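A visit to the Flenbridge robotics lab

08/12/2018

Print this page | E-mail this to a friend

The Flenbridge lab opens its doors twice a year, once in June and once in winter. I had missed the June one, so I booked early for this one and got a place in the first group. There were 20 of us. We met in the entrance hall, signed in, were given a sticker each and went up to the second floor by the back stairs, as the lift was being serviced.

The lab has one large room and two small ones. The large room is where the Rillevon project is based. Rillevon is a method for teaching a robot arm to pick things up and put them somewhere else, and most of the morning was given over to it. We had a short talk first, standing up, and then went round the benches.

The problem was explained to us like this. If you want an arm to put an object in a basket, you can write out every movement by hand, and it will work as long as the object and the basket are always in the same place. Move either of them and it fails. The more usual way now is to have a person guide the arm through the job many times and let a computer learn from the recordings. This copes better with change, but it takes a lot of recordings, and somebody has to sit there and make them.

The Rillevon people wanted to know how few recordings they could get away with. Their idea is to split each recording into two parts, the reach and the carry, and to learn them separately. A reach towards one object can then be joined to a carry from a different recording, and the computer gets many more combinations to learn from than a person ever made. The joins have to be checked, as some of them would send the arm through the side of the basket – these are thrown out before training starts.

They made 169 recordings in all. After splitting and joining, and after the bad ones were removed, they had 558 to train on. I asked how long the recording had taken and was told it was spread over several weeks, with most of the time spent putting things back for the next go.
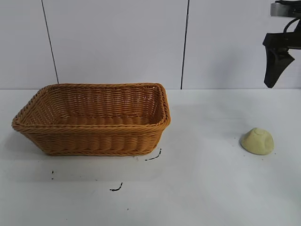
The tests are done with the same basket throughout, but it is moved between tries, and so is the object. Each try begins with the arm held clear of the table. The computer is given a camera view and decides the rest. A try counts as a success only if the object ends up inside the basket and the gripper has let go of it. Resting on the rim is a failure. So is dropping it in from too high, which I thought was strict, but they said that with anything breakable it would matter.

Compared with training on the plain recordings, the split and joined set did better when the basket had been moved a long way. When the basket was close to where it had been during recording there was very little in it. They were quite open about this. The gain is in the awkward positions, and for a job where nothing moves much the extra work isn't worth doing.

Someone in our group asked about soft things such as bags and cloths. The answer was that they had not tried it in any serious way. A soft object changes shape as it is lifted, so a carry recorded with one grip may make no sense after a different reach. The method depends on the two parts being fairly independent of each other. Small firm objects suit it well.

Another question was about the basket itself. A woven one is harder for the camera than a plain plastic tub, we were told, as the weave lets light through and the depth readings come out patchy. They had started with a tub and changed over on purpose. Results dropped at first and then recovered once recordings with the basket had been added.

After that we had coffee in one of the small rooms. The other small room belongs to Espinoza, which is a separate project on sorting mixed parts by touch. We had a quarter of an hour there. I found it harder to follow, and the room was too small for the whole group, so half of us listened from the corridor. The handout was good and I have read it since.

Some practical points for anyone thinking of going. The visit is free but you do need to book. The morning group gets longer at the benches than the afternoon one. Photographs are allowed in the large room. There is nowhere to sit apart from the coffee room, and you are on your feet for 2 hours. The car park fills up early and the bus stops right outside – take the bus if you can.

The Rillevon group plan to put their recordings up for other people to use next year, along with the program that does the splitting. They are also going to repeat the tests with a second arm of a different make, to see whether the joined recordings carry over. I have put my name down for June.

Related items

Espinoza: sorting parts by touch
A morning at the Firkov works
Flenbridge open day, June: what we missed
How to book a lab visit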